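Teaching PC Disassembly by Remote Control: Setting Up and Recording the Drive and Memory Tasks

Mon 14 June
By Sille Laxdal

14 shares | 3 comments

This page covers recording demonstrations for two tasks: moving a 3.5-inch hard drive between the computer case and the fixture board, and pulling or seating a memory module. It assumes the arms are calibrated and the leader handles are paired. If they are not, do the Draltley pairing steps first.

1. Prepare the case

Disconnect the power cord and hold the power button for a few seconds. Remove the side panel and lay the tower on its side with the interior facing up. Push the case up to the stops on the table. A case that shifts by even a few millimeters during an episode makes the rest of that episode useless for training.

Route the power cables away from the memory slots. Don't tie them down completely. The policy has to cope with cables that sit a little differently each time, so move them by hand between episodes.

2. Place the fixture board

The fixture board is printed in gray and goes to the left of the case. Drives stand upright in it, which gives the gripper two flat sides to close on. Check that the board does not rock. If it does, sand the underside or reprint it at a lower bed temperature.

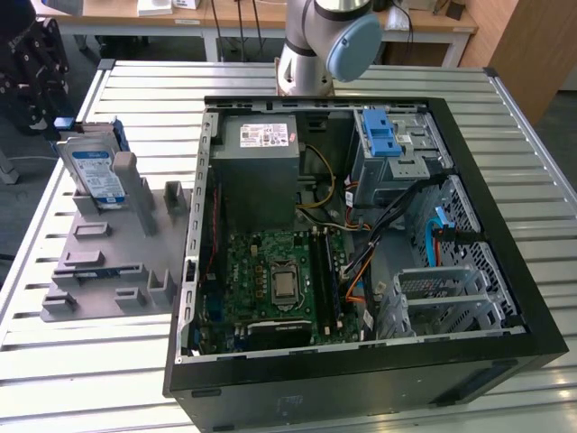
Tower open on the slatted table, with a hard drive upright in the upper end of the fixture board.

3. Set the start pose

Drive both arms to the saved start pose before every episode. Don't start from wherever the last one ended. Zero the grippers, then open and close each one once with nothing in it. Reject the setup if the leader and follower disagree at either end of travel.

4. Record

Press the left pedal to start. Approach from above, pause briefly, then close. Operators new to the handles tend to close while still descending, and the policy will copy it.

For the drive, grip the long sides and lift straight up until it clears the fixture. Rotate only after that. Lower it toward the bracket at a constant speed and let the follower settle before opening.

For memory, release the clips first as a separate motion. Pull evenly. When seating, line up the notch, touch the slot lightly, then press. If the module tilts, back off and try again inside the same episode. Recoveries of this kind are worth keeping.

Press the right pedal to stop. Mark the episode as keep or discard right away, before resetting the table.

5. How many episodes

We record in blocks of 36 and change operators between blocks. The drive task was usable at 256 episodes. The memory task needed 1000, mostly because of seating errors. Discard rates rise late in a block, so stop early if 7 episodes in a row are rejected.

6. Check before training

Replay one episode per block on the follower with the case in place and a hand on the stop button. Look for gripper lag and for joint jumps at the start. Lag that grows through the block means a dropped clock sync. Rerun the sync and record that block again.

Related

Pairing leader handles on the Draltley controller
Printing fixture boards: tolerances for upright drives
Tristetti gripper pads, worn and new
Notes from the Bonmont bench, October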